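Two hundred hours is not a curriculum

Remedios Ortuño

Every few months someone in my field announces that manipulation is nearly solved and all that's left is the data. Just the data. I have spent a good part of the past two years gathering the stuff at Skeltden, and I would like to put in a word for how odd that "just" sounds from the bench.

Take gears. Picking up a gear and putting it in a dish is a job you'd give a bored child. On our Kasville arm it took 259 recorded attempts before we had a set anyone was willing to train on, and 54 of those were thrown out afterwards. Some went because the operator fumbled. More went because two operators had different ideas of what a good grasp looked like - one came in from above, the other pinched the rim from the side - and the model, faced with both, learned to hover between them.

You can call that a labelling problem and people do. I'd call it a sign that we haven't decided what we're teaching. A demonstration records what a person did on a given afternoon with a given lamp on. It doesn't record what they were paying attention to, or which bits of the motion mattered and which were an itchy elbow. We hope that enough examples will wash the itchy elbows out. Maybe they will. I've seen the hope stated a lot more often than I've seen it tested.

The usual reply is scale. Plevix, whose sales people visited in December, had a very handsome graph with success on one axis and episodes on the other, and the line went up the whole way. I asked how many tables the episodes were recorded on. The answer was eight. I asked how many of the test runs used a table that wasn't one of the eight, and there was some looking at shoes.

That's my main complaint. We talk about the size of a collection as if each episode were a fresh fact about the world, when a great deal of it is the same fact with the parts nudged a few centimetres along. Operators are human. By mid-afternoon they put the gear down where it's easy to pick up. They favour one side. They avoid the awkward pose, because an awkward pose means a failed take and a failed take means doing it over. The finished collection is full of easy cases, and nothing in the file tells you so.

Deleting the failures makes it worse. At Skeltden we used to bin any episode where the part was dropped, and then wonder why the policy had no idea what to do once it dropped one. I argued for keeping them and was told they would pollute the set. We now keep them in a folder called Obeidat, after the street the old office was on, and we train with them sometimes. I can't say it has transformed anything. The arm flails a bit less.

I'm not against any of this. I turn up and do it. I'd only ask that a published number come with the dull particulars: who drove, how the start positions were chosen, what got deleted and by whom.
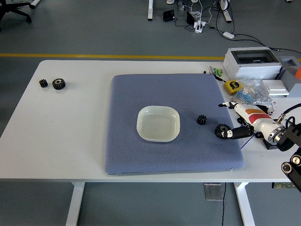

3 min read

A gear in the fingers, another standing on its edge, an empty dish on a padded mat. Any claim about general skill has to be built up from moments as small as that one. The clutter at the back of the table probably has something to say about it too, and I have yet to see a paper that mentions the tape measure.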